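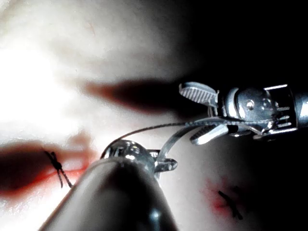
Robichaud Skills Room: Suture Bench Checklist

Complete at the end of each practice block, before the lights go off. Mark each line OK, Fix or N/A. Comments go under the line they belong to. One sheet per bench.

Bench: 4
Block: afternoon, March

1. Tissue and pads

1.1 Practice tissue checked for cuts outside the marked area: OK
1.2 Tied knots left in place for grading: OK
Do not trim tails before the grader has been. Two trays had to be repeated last month.
1.3 Incisions with no suture noted on the tray card: Fix
Card was blank. Filled in at 4:40.
1.4 Used tissue bagged and in the lidded bin: N/A
Tray held over for grading. Goes in the cold cabinet, second shelf, with the date label facing out.

2. Needles and sharps

2.1 Needles counted out and counted back: OK
23 out, 23 back.
2.2 Sharps box below the fill line: OK
Getting close. Swap it at the next check even if it is still under.
2.3 Blades off handles: OK
2.4 Floor under the bench swept with the magnet: OK
Picked up one staple, no needles.

3. Thread

3.1 Open packs thrown away: OK
3.2 Unopened packs sorted by size: Fix
Two sizes mixed in the left drawer. The Nera packs and the Hindard packs look alike from the end, so read the label on the flat side.
3.3 Black thread in stock for the next block: OK
Enough for one more group. Order is in.

4. Instruments

4.1 Tips close evenly: OK
4.2 No dried material in the joints: Fix
One needle holder sent back to the sink. Soak it first, then brush. It was brushed dry last time and the hinge is still stiff.
4.3 Shafts wiped and dried: OK
4.4 Instruments back in the Dradisero tray in the printed order: OK

5. Light and surfaces

5.1 Bench light works at all settings: OK
5.2 Light aimed so that both ends of a cut can be seen: Fix
Several people said one side of the pad washes out while the other side is in shadow. The arm has been set lower and a second lamp requested. Until it comes, turn the pad instead of leaning over it.
5.3 Bench wiped with disinfectant and left to air dry: OK
5.4 Gloves restocked: OK
Medium is almost out.

Follow-up

Drawer in 3.2 to be sorted before the morning block. Stiff needle holder stays out of use until it has been oiled and checked again. Lamp request carried over to the next sheet.

Bench cleared for use: yes, with the items above open.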